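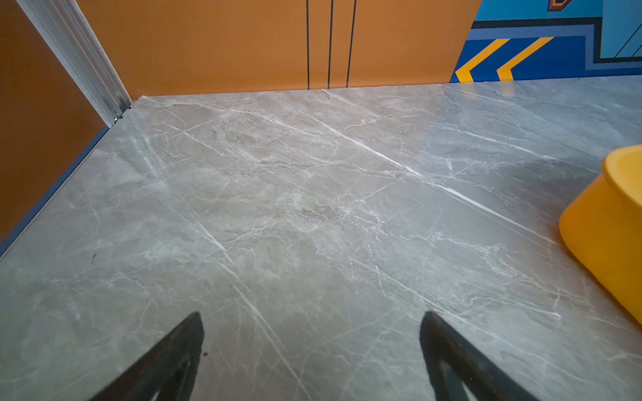
Gray with white veins, all the way back to the wall.

Okay friends, a lot of you asked how I'm picking paint for the little bedroom, so I'm putting it all in one thread and you can skip the parts you don't need. Get a coffee, I do go on.

First thing: I started with the fabric. My sister talked me into it years ago and I've never gone back. I had a curtain remnant from Zaltetti in a faded sort of clay color, and I carried it around in my purse for most of November, holding it up against everything (yes, in the grocery store too).

Then I got sample pots. I bought 5 this time, which my husband says is restrained for me. Two from Pasener, three from Riron. The Riron ones go on thicker but I think the Pasener greens are prettier at night with the lamps on, and it's mostly a night room, it's where the kids get read to.

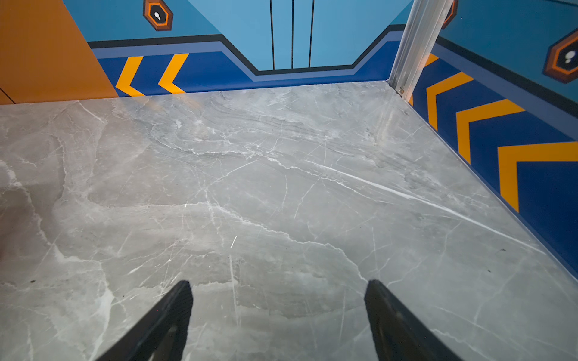
Anyway, please don't paint your samples straight on the wall! I did that in the hallway and you could see the edges of the squares through the finished coat until I sanded them back. I use big sheets of poster board now, two coats each, with a white border left around the outside so the old wall color doesn't fool my eye. Then I move them around the room for a few days with painter's tape.

Look at them at breakfast, look at them at 4 in the afternoon, look at them when you're tired and cranky. The one I loved best in the morning went a really sad mushroom color by suppertime and I was so glad I'd waited.

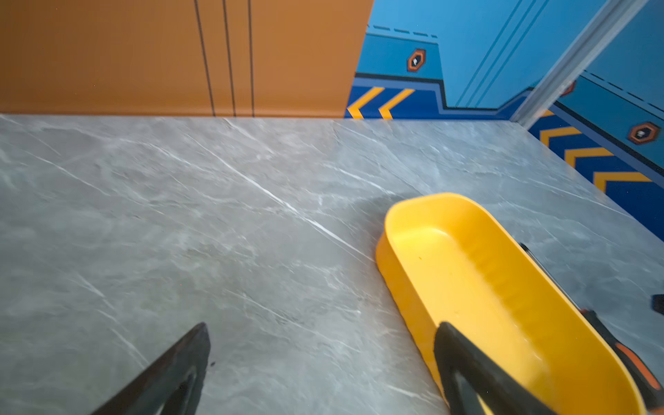

Orange on the left, blue on the right.

Somebody asked about budget. I set aside $500 for this room, and that's paint, primer, rollers, a new light fixture and the curtain lining. The living room last year ran us 2,000 and I still don't love it, so please don't think spending more gets you there faster. I bought the good brush and the cheap trays and I'd do the same again.

Homa Mousavi wrote to ask about trim, hi Homa! I'm going one shade lighter than the walls, in satin, and doing the window frame to match. I know bright white is the usual thing, but that window is small and I'd like it to sort of melt away. 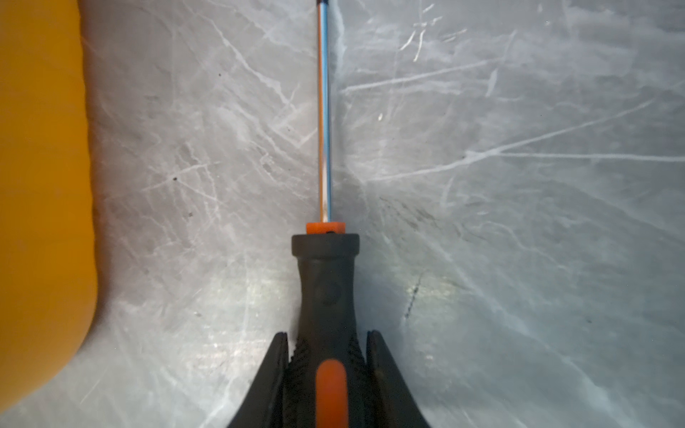
Last bit, prep, which I drag my feet on every single time. Take the switch plates off and put the screws in a sandwich bag taped to the back of the plate. Wash the walls with a little dish soap, rinse, and let them dry overnight. I fill the nail holes before bed so I'm not standing there poking at them.

The shelf brackets are coming from Đorđević and they're still on back order, so the books will be living in the hall for a bit - I'll add to this thread once the second coat is on. Tell me what color you'd pick, I read them all!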